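Workitz bench notebook, February, afternoon

Back on the chores question – can the little green arm do anything I'd want done at home? Today is cloth in a bowl, which sounds like nothing until you try to write it down as a task. We're up to 676 episodes of the 1000 Stornport wants, and I'd love to get past the halfway grumbling and see a policy run by itself!

Dark folded cloth, white bowl, tape roll up at the wrist end. I'm keeping the white table for now (the contrast is great, but the shadows are long and I do wonder what the policy makes of them). 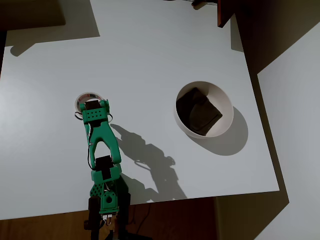
Chores, my running tally

Wiping: maybe, if the table is flat and you're patient.
Putting cloths away: close.
Folding: no way, not with three servos' worth of reach and my tuning.

Nisbet's shop wants the same thing for rags by the lathe. I told them to ask again after the Lerach run. Still to do: retune the elbow, back up episode 28, move the lamp.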